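Robot Learning from Demonstration
Unit 4 handout: Gathering examples
Instructor: Despina Mladenović. Lab sections: Senad Dimitriou, Édgar Apaza

Read this before Thursday's lab. It picks up where the imitation slides left off, with a policy that copies its teacher well on familiar states and falls apart a few inches away from them. We spent a lot of time on fixes inside the training loop. Now we get to the part I like best, which is going out and getting better data!

4.1 What counts as one example

An episode runs from the moment the task prompt is given to the moment the demonstrator signals done. It holds the head camera stream, the wrist streams if there are any, joint or hand positions, and one line of text saying what was asked for. If the line says "fold the shirt" and the demonstrator also straightens the sheet, you have a labeling problem, and a surprisingly interesting one. Keep the episode, fix the line.

Our course set, Kerkthorpe, has 1,000 episodes across 22 household tasks. You will work with the bedroom portion, 141 episodes. That is small enough to watch all of it, and I really mean watch. Students who do so write much better error analyses.

4.2 Where the variety comes from

Beginners vary the object and forget everything else. Look at what surrounds a task as seen from the head: the surface under the object, clutter nearby, light coming off the floor, people going about their business at the other end of the room. A policy gets all of those pixels. It has no idea which ones you care about.

Compare the top of the bed in these two views, then let your eye travel back into the room.

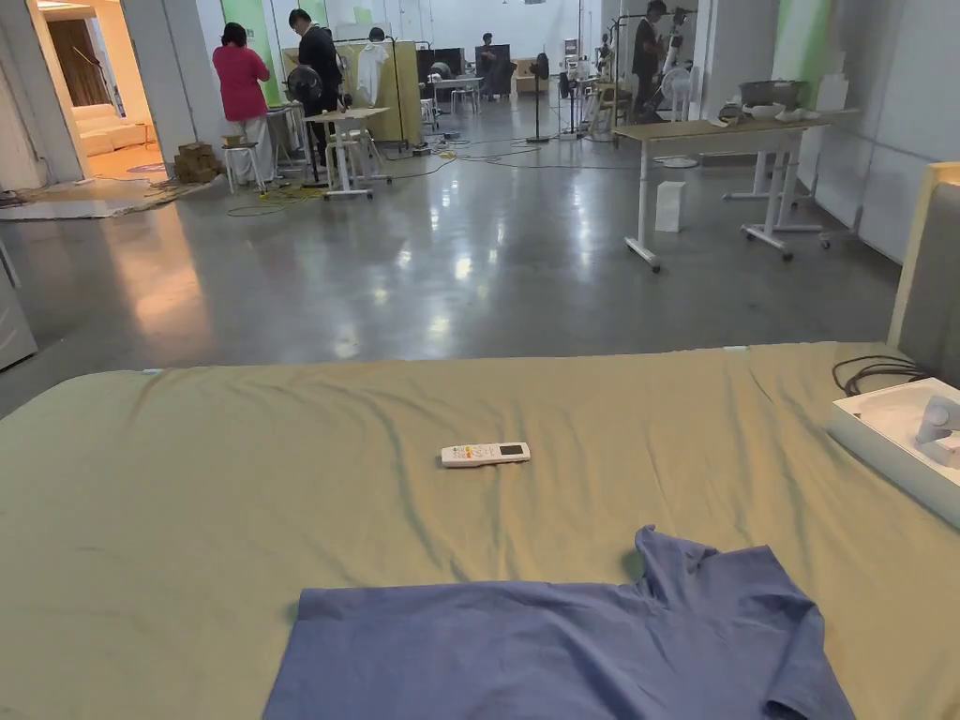
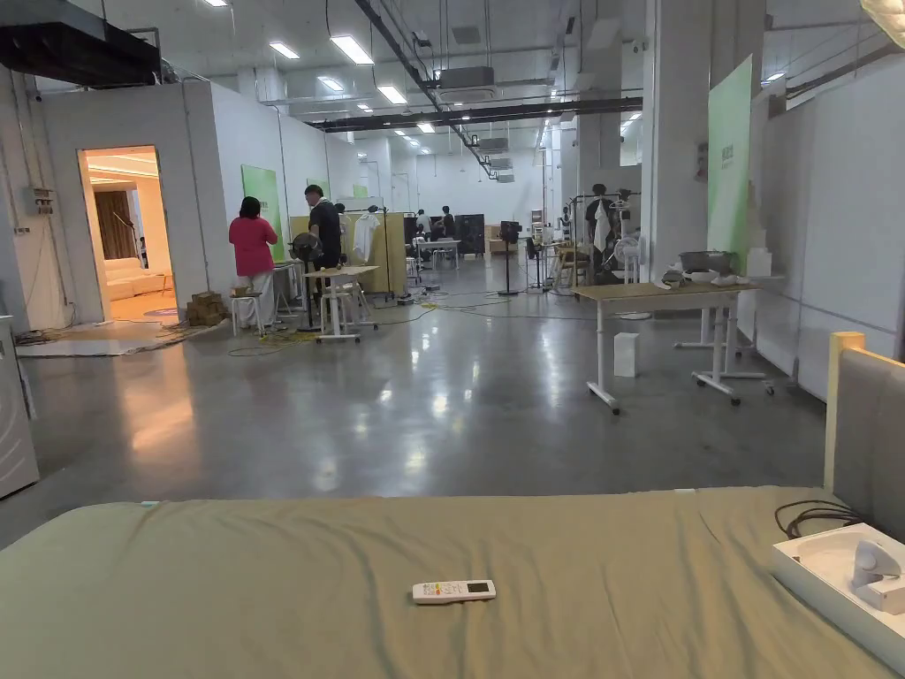
Fig. 4.2. Two head-camera views of one bed setup. The T-shirt lies on the sheet in the first view only; the remote control and the open white box are in both.

I love this pair for teaching. The bed hardly changes as a place to work, yet the second view takes in the ceiling lights and the first does not. Suppose every shirt episode were recorded with the head tipped down and every remote episode with it raised. The network could tell the tasks apart by the ceiling alone, and your validation score would look wonderful. Hrvoje Krasniqi's guest lecture in February had a beautiful case of this with kitchen drawers (slides are in the course folder, worth a second look).

4.3 Planning a session

Write the variation sheet first. One row per episode, one column for each thing you plan to change: object position, object orientation, other items on the surface, head height, head tilt, background activity. Shuffle the rows before recording. If you go down the sheet in order, slow drift in the demonstrator's habits gets tied to whatever you changed last.

Swap demonstrators partway through. People reach for a flat shirt in different ways, some by the collar, some by the hem, and both are good data as long as each person is consistent inside an episode.

Leave failed grasps in if the demonstrator recovers. Recoveries are gold for exactly the drift problem from Unit 3. Tag them "rec" in the notes column. Discard an episode only when a stream is missing or the prompt was never attempted.

4.4 For lab

Bring a variation sheet for one bedroom task, up to 200 rows. Mark which two columns you would drop if you had half the time, and be ready to argue for it. Édgar has the blank template.

Reading: Unit 4 notes by Krum Hodžić, sections 2 and 5. Skip the proof in section 3 for now, we come back to it in Unit 6.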